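Review: The Turnley Program Finder for Prospective College Students

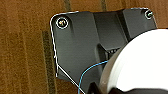

The Turnley Program Finder is an online search tool that helps students compare college majors by state, degree level, and type of institution. Our advising office tested it over one spring term with students who were considering majors in the humanities, including philosophy, theology, classics, and history. Most of them came to their first appointment with a laptop or a phone and a short list of schools already in mind. We asked each adviser to keep the tool open on the desk during the meeting and to write down where it helped and where it slowed the conversation. The Finder was judged as an item of daily equipment. It was expected to be ready when needed and to stay out of the way the rest of the time. The results are set out by topic in the sections that follow.

Getting started

No account is required for a basic search. The opening page asks for a state and a field of study, and the results load as a single list of schools. Each entry gives the school's name, its location, the degrees it grants in the field, and a link to the department's own page. Students understood the layout quickly. Advisers who have used older directories noted that the Finder does not ask for an e-mail address or a telephone number before it shows results, and this was welcomed by parents in particular.

A free account adds saved lists and side-by-side comparison. The comparison page holds up to three schools. For students with a longer list, this limit was a nuisance, and several of them went back to keeping notes on paper. A paid account raises the limit and removes advertising. We did not find the paid account necessary for ordinary advising work.

Coverage of smaller majors

Large programs such as business, nursing, and psychology are well covered. The picture is less even for smaller majors. In one test search for degrees in religious studies, the Finder returned 47 programs across the region we had chosen. We checked each one against the college's published catalog. Most were correct. Two had been folded into a wider humanities degree, and one appeared twice under slightly different titles.

Naming is the main source of trouble. Colleges use "religion," "religious studies," "theology," and "divinity" in ways that overlap but are not the same. The Finder places them in separate categories, and a student who searches only one will miss programs of real interest. A short note on the search page would solve this. Until one is added, advisers should tell students to run the search under each of the related titles.

Joint and combined majors are not listed at all. A student who hopes to study classics together with history must look up each field alone and then read the department pages.

Cost and outcome information

Each school entry has a tab for costs and another for outcomes. The cost tab separates tuition from housing and fees, and it shows in-state and out-of-state rates where these differ. It is the clearest part of the tool. Students were able to read it without help, and it led to useful conversations at home about what a family could afford.

The outcomes tab deserves more caution. It reports employment and earnings for graduates in a given field, but for small programs the number of graduates is often too low to support a firm statement. The Finder shows a figure in these cases all the same, with a gray footnote beneath it. Many students did not notice the footnote. We would prefer that the figure be left out when the group is very small.

The tab also links each major to a list of related occupations. For humanities majors this list is narrow. Religion is tied mainly to clergy and to postsecondary teaching, and there is little mention of the social services, publishing, public administration, or law. Students who are already worried about employment may be discouraged by a page that tells only part of the story – and advisers should be prepared to fill in the rest.

Comparison with other tools

We also looked at the Drumora College Guide and at Kaneko Pathways. Drumora has fuller descriptions of campus life and a better set of filters for school size, but its list of majors is shorter and humanities fields are grouped under one broad heading. Kaneko Pathways is built around an interest survey of 100 questions. Some students enjoyed the survey. Others gave up before the end, and those who had already chosen a field gained little from it.

For a student who knows the general area of study and wants to see where it is offered, the Turnley tool was the quickest of the three. For a student who is undecided, Kaneko Pathways is the better place to begin.

Accessibility and printing

The Finder works with the screen reader in use at our office, although the comparison table is read out in an awkward order. Text can be enlarged without breaking the page. On a phone, the cost tab requires some sideways scrolling.

Printing is poor. A saved list of schools prints with large gaps and loses the degree titles on the second page. Our office prepares printed packets for families without a reliable connection at home, and staff had to copy the entries into a separate document by hand.

Rating and recommendation

Ease of use: very good
Coverage of common majors: very good
Coverage of smaller majors: fair
Cost information: very good
Outcome information: fair
Printing: poor

The office recommends the free version of the Turnley Program Finder for use in advising appointments and by students working on their own. The outcomes tab should be reviewed with an adviser present. Program listings should be confirmed with the college before an application is sent.

This review is based on the version available in April 2020. Turnley has announced changes to the search categories for May, and the section on smaller majors will be revised once they have been tested.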